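Robotics Club Starts Its Locker Unit

3 min read

The robotics club at Mackay has moved on from tabletop work. Since July the group had been doing pick-and-place with blocks and cups, and most members can now do that without much thought. The new unit uses the lockers along the wall of the club room. The job is to take an item out of a compartment, set it down, and later put it back on the same shelf.

Davina Cruickshank, who leads the club, picked lockers after a visit to the student group at Clatum last spring. Their members had been working with kitchen drawers and found that furniture with doors asked a lot more of them than an open table did. Doors swing into the way of your arm. Shelves leave little room above an object.

Members work with a pair of hand-held grippers, one in each hand. They do the task themselves, and the recordings are used to train the club's two-arm robot, which the older students named Ninska. Each member does a short session and then hands the grippers to the next person. Dougal Pringle keeps the sign-up sheet.
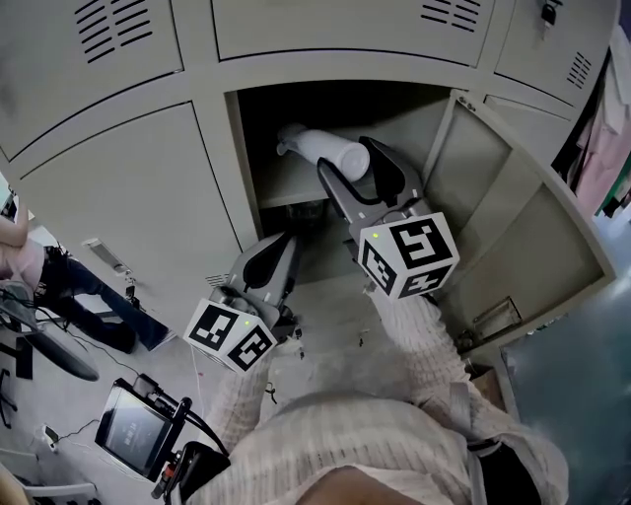 The first week was mostly about the approach. Rory Galbraith wrote up a one-page guide that is now taped inside the supply cabinet, and new members should read it before their first turn. It asks you to start with the door fully open, stand square to the compartment, and open the fingers before they reach the shelf. A bottle lying on its side, like the white one on the upper shelf, is best taken at the rounded end when the cap points away to the left. The other gripper stays low and out of the way until it is needed. Rory also asks people to keep the black-and-white marker cubes uncovered, so push long sleeves up if they slide down over your hands.

Ross Swanson has been checking the recordings after each meeting. He throws out any in which the tracking dropped for more than a moment, and so far the usual cause has been turning the wrist too fast on the way out of the compartment. Slow down there. The goal is 1000 good recordings before winter break. The club has around 300 fewer than it had hoped for by now — two meetings were lost when the building was closed for heating work.

After the bottle the group will move on to soft items, starting with folded T-shirts and a scarf. Opening and closing the door with the gripper comes after that. Gerrit Mahlangu is working on the software side and expects to have a first training run done in time for the next meeting. He could use help from anyone who has taken the Python elective.

The next meeting is on 17th November at 3 p.m. in the usual room. Seven places are open for new members, no experience needed. The trip to the student robotics day in Plutitz is still on, and permission slips go to Davina.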